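Right, the Drellivow box set has landed and I've had it on since breakfast. Thread coming, because I can't keep this to myself!

1/ For anyone who missed them the first time: Drellivow made four studio albums and one live one, all on the Stetton label, and hardly anyone outside the north of England bought them. I found my first in a charity shop with a price sticker right across the singer's face.

2/ The set has all five records plus a disc of radio sessions. 57 tracks altogether, and a good handful of those have never been out anywhere before.

3/ Start with Drakar. I know everyone says start with the debut, but Drakar is where Rasa Rimkutė joined on fiddle and the whole band seems to wake up. Side two is twenty minutes of pure joy.

4/ The new transfer is lovely. My old copy always sounded like it was playing in the next room - now you can hear the bass player breathing in before the chorus of Low Water. I went back and played that bit five times.

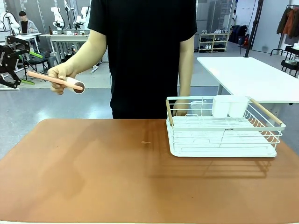
5/ The live album gets an extra side too, with the full encore. On the original it faded out just as the crowd started singing, and it's driven me up the wall for years. Now you get the lot, including someone near the mic who is gloriously flat.

6/ Leanne Tindall wrote the booklet and it's a proper read. She talked to everyone who'd pick up the phone, even the van driver. Her pages on the Kushwaha sessions (the album they nearly scrapped) are worth sitting down with a cup of tea for.

7/ Small grumbles. The inner sleeves are tight, so go gently. And the lyrics to Harbour Boy are still wrong! It's "salt on the stair", not "salt in the air". Listen to the second verse and tell me I'm mad.

8/ Mine is number 234 of 3484, written in pencil inside the lid. If you've got one as well, let me know your number, I'd love to see where they've all ended up.

9/ Someone's asked about CDs. Yes, same track list, out later in November, and the booklet is the same one but smaller. Bring your reading glasses.

10/ Off to play the radio sessions again. There's a slow version of Tin Lantern on there with just voice and fiddle, and I had to stop doing the washing up for it. If you only hear one thing from the whole box, make it that.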